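4. Recording demonstrations with the hand-held gripper
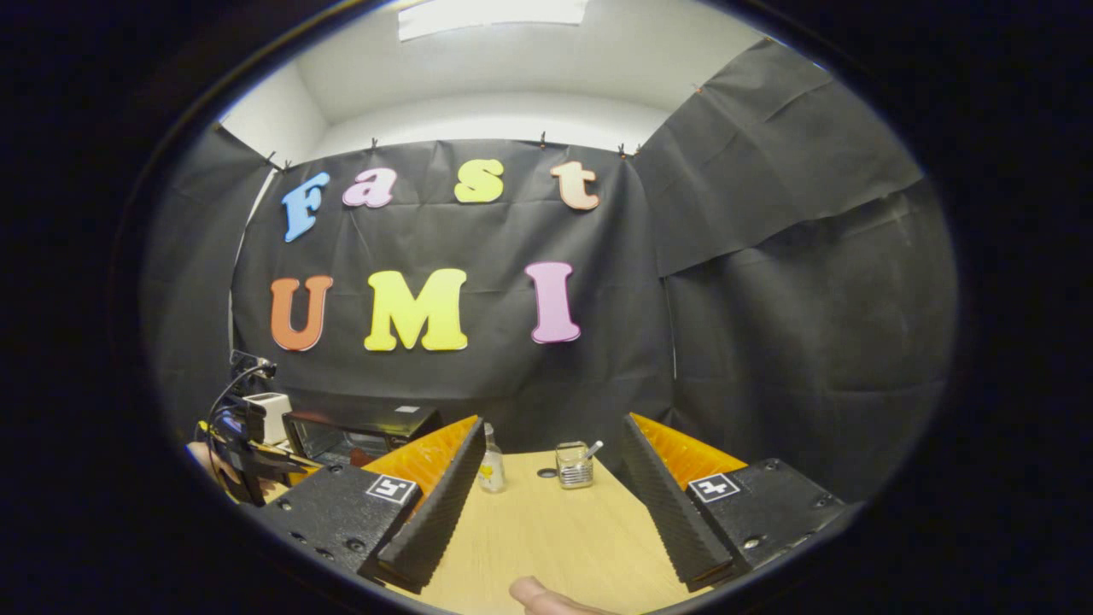
Figure 4-1. Gripper camera view of the table, with the bottle and the cup between the fingers.

This section explains how to record demonstrations for the table tasks at the Plinden station. Please read Section 3 (mounting and calibration) first. You need one gripper, one charged battery, one empty memory card and the task card for the session.

4.1 Preparing the table

1. Close the curtains on both sides of the work area. Daylight from the corridor changes the exposure during the day, and the episodes from the morning then do not match with the others.

2. Check the backdrop. The letters must stay on it, because the mapping step needs some fixed detail on the wall. A plain black cloth gives very few points to track. Small wrinkles in the cloth are no problem. If a letter or a clip has moved since the last session, make a new mapping video (see 4.2).

3. Switch on the ceiling light and wait 2 minutes.

4. Put the objects on the table according to the task card. Leave enough space between them that one open finger can go down beside each object.

5. Put away phones, cups and paper which do not belong to the task.

Note: The task card gives only the region for each object. Inside the region, change the place a little before each episode. If the bottle always stands on the same point, the policy learns the point.

4.2 Making the mapping video

1. Start the camera and hold the gripper at chest height.

2. Move slowly along the front of the table, then closer to the objects, then back. Keep the backdrop in view for most of the time.

3. Tilt the gripper down until the tabletop fills most of the view, and come up again.

4. Stop the camera. Write MAP and the session number in the log.

Caution: Do not touch the table or the objects between the mapping video and the finger calibration.

4.3 Calibrating the fingers

1. Start a new video.

2. Open the fingers fully, close them fully, and repeat this five times without hurry. Both square markers have to be visible during the whole movement.

3. Stop the camera.

If a marker has a scratch or a strong reflection on it, Pestotis reports "width lost" when it processes the video. Clean the marker with a dry cloth. If the message comes back, print a new marker from the file in Appendix B. Use matte paper only.

4.4 Recording an episode

1. Stand in front of the table with the fingers open and no object between them.

2. Start the camera. Wait one second before you move.

3. Do the task with one continuous movement. Work slower than you would do it with your bare hand.

4. When the task is finished, open the fingers, go back from the object and wait one second again.

5. Stop the camera and mark the episode in the log as good, bad or unsure.

Keep your thumb low, between the mounting blocks. It may be seen at the bottom of the picture, this is normal and the mask removes it. The thumb must not cover a marker.

Do not delete bad episodes from the card. Gautam sorts them with the log, and a missing file number stops the import.

Caution: The glass objects can slip when they are held near the rim. Grasp the cup on its lower part. With the bottle, close the fingers only until the orange pads begin to bend.

4.5 How many episodes

For a new task, record 320 episodes for training and 68 for checking. The checking episodes have to be made by a different operator. One card is enough for 400 episodes of normal length. Change the operator after each hour, tired hands make jerky paths and the tracking suffers from it.

4.6 After the session

1. Copy the card to the Tulletti folder before you charge the battery.

2. Compare the number of files with the log.

3. Send the log to Nesma Abdel Hamid. For questions about lost tracking, please write to Krešimir Bošković and attach the mapping video also.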